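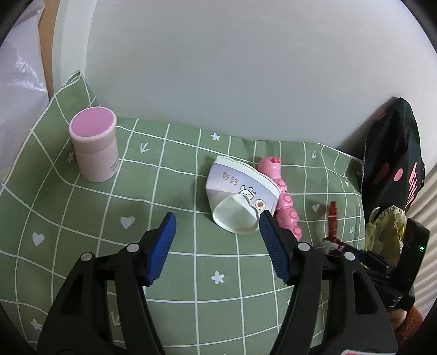
Tarek Abu Hammour 发表于 社区诊所与基层医疗 版块 · 11月 · 浏览 1,470 · 回复 3

社区健康中心的浮动收费,到底按哪份收入证明算?换了登记系统以后被要求重交

我母亲在 Citavura 社区健康中心看病有几年了,主要是高血压和糖尿病,一直按浮动收费标准付诊费,每次付19块。上个月中心把登记系统换成了 Cakix,前台说老系统里的收入资料没有转过来,要我们重新交一套,不然下次就按全价收,全价是76块。

我们手上有这些材料:

她去年的报税表
最近两个月的工资单(她在一家洗衣店做半天工,每周工时不固定)
我弟弟的工资单,他住在一起,但是自己单独报税

问题是这样的。去年她还在做全天工,报税表上的收入比现在高出一截。前台第一次说看报税表,第二次换了个人,又说看最近的工资单。我弟弟算不算家庭成员,两个人说法也不一样。如果把他的收入算进去,我们很可能就掉出最低那一档了。

另外,重新登记那天已经按全价收了一次,收据还留着。这笔钱能不能退差额?

下次预约是月底,上午9点半,我想在那之前把材料弄齐。中心的网站上只有一张档位表,没有写材料怎么认定。有办过的请说一下。

南门老周

带工资单去就行,我每年都是这样交的。
前台有时候不太清楚,多问一个人。

灰鸽子

我以前在一家社区健康中心做过几年登记和资格审核,不是你说的这家,下面讲的是一般做法,最后要以他们自己的书面规定为准。

先说收入。浮动收费看的是家庭收入和家庭人数,对照当年的联邦贫困线定档。多数中心的规定里会写明认哪几种材料,报税表和近期工资单通常都在里面。收入有变化的时候,应该看现在的情况。你母亲从全天改成半天,这是很常见的变动,交报税表的同时附上最近的工资单,再写一个简短说明:从哪个月开始改的工时,现在每周大概多少小时。如果洗衣店老板愿意签一张字条证明工时,也一起交。工时不固定的,我们当时会把几张工资单加起来取平均,再折成一年的收入。只交一张工资单容易出错,碰上那一期正好多做了几天,算出来就偏高。

再说你弟弟。家庭怎么定义是各中心的理事会批准的,每家不完全一样。有的按报税单位算,单独报税、又不互相抚养的成年人不算在一起;有的按同住并且共同负担开支来算。所以前台两个人说法不同,可能是其中一个记的是别家的规定。你可以要一份浮动收费政策的书面文本,直接看家庭人数那一段。领这份东西不用预约。注意一点,如果把弟弟算进去,人数也要跟着加一,收入上去了,档位线也会上去,结果未必像你想的那么差,先按两种算法各算一遍再说。

还有,如果中心有最低一档的固定收费,要问清楚这个费用包不包括化验。我们那时候看诊是一个价,抽血另外算,很多病人到收账单时才发现。糖尿病要定期查糖化血红蛋白,这一项最好提前问。

关于那次全价收费:可以申请调整。带上收据,问账务那边有没有补交材料的期限。我们当时是资格批下来之后,可以往前追溯一段时间,超过期限就不退了。每家期限不同,别拖。退的方式一般是冲到下次的诊费里,直接退现金的少一些,要现金的话得自己开口。

最后,交材料的时候请他们在复印件上盖收件日期,或者当场打印一张收件回执。换系统那阵子丢件很多,有回执好说话。

Brastow东街住户

楼上说得比较全,我补充一点本地的情况,不过我去的是 Khalaf 路上那个分部,主楼是不是一样我不确定。

我是上个月重新登记的。他们给了一张表,背面有一栏写“收入变动说明”,直接填在那里就可以,不用另外写信。我交了四张工资单,过了几天打电话通知我批了,我的档位是每次26块,跟以前一样。弟弟妹妹那种情况我没有遇到,我家是我一个人。

化验费我问过,分部的说法是普通血检包在里面,送到外面实验室的不包。你母亲那边你自己再问一次。

电话下午比较好打通,上午基本都在排队。转到“资格登记”那个分机,不要转到预约,预约那边只会让你去前台。

还有药费。浮动收费的资格批下来以后,药房那边要另外登记一次,两个系统不通。我第一次去拿药就是按原价算的,后来拿着批准通知给他们看,才改过来。

Tarek Abu Hammour 回复

谢谢各位。今天下午打了资格登记的电话,对方说主楼也用同一张表,背面那一栏可以填。弟弟单独报税,按他们的规定不算在我母亲的家庭里,我请他们把政策文本发到邮箱,已经收到了,第二页写着。

全价那次,让我带收据跟材料一起交,差额冲到下次。药房的事我之前不知道,到时候一起办。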